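Feb 1, 2018

Moving a blog is a lot like moving house

I have been putting off the move for eight months, and last night I finally did it. The old host, Fladano, is shutting down in June and I didn't want to be doing this in the last week.

There are 134 posts here. Most of them came across fine.
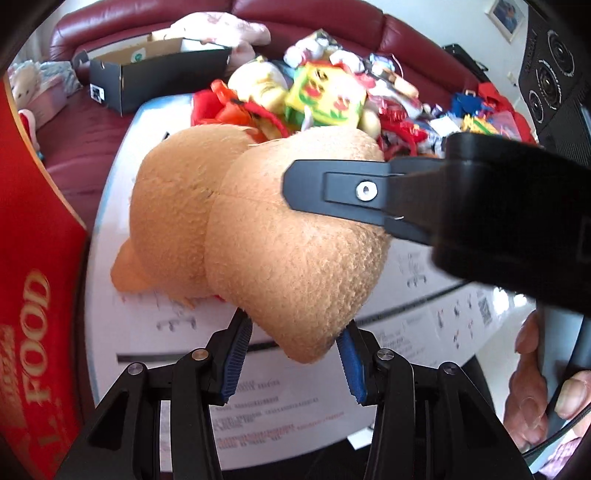
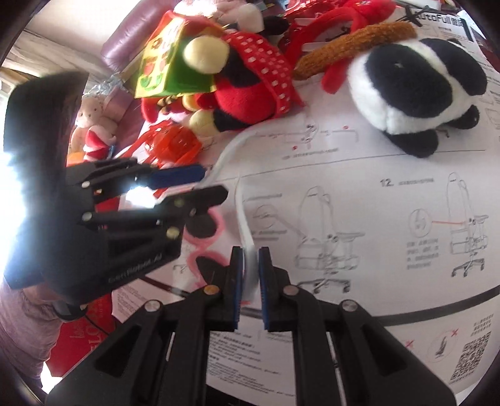
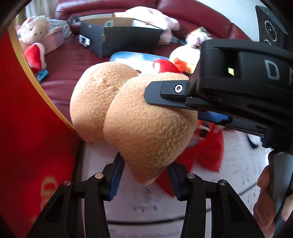
The tool I used is called Rimport. You give it the address of the old blog, it goes off and thinks for a while, and then it hands you one big file. My first try stopped at post 21. The second one stopped at the same place. That post had a title with a stray quotation mark in it, from when I was writing about the bakery on Skamutgate, and once I took the mark out everything ran through to the end.

Comments were harder. The new place only takes 1,000 of them on the free plan, and I had more than that, mostly spam from years ago. I spent two evenings deleting offers for cheap sunglasses. I may have deleted a few real comments too. If yours is gone, I'm sorry, and please write it again.

Yolotzin Pacheco wrote to say that the recipe posts have lost their line breaks, so the bean soup now reads as one very long sentence. I know. I'm fixing those by hand, starting with the soup – it gets more visitors than anything else I've written.

I also changed the theme. The new one is called Figueroa and it's plainer than the old one, with bigger type. The sidebar is gone and I don't miss it. The archive page is still there, at the bottom, sorted by year.

Old links should forward to the new address until the end of June. After that they'll stop working, so if you have the blog bookmarked, please change it now. The feed address is new as well.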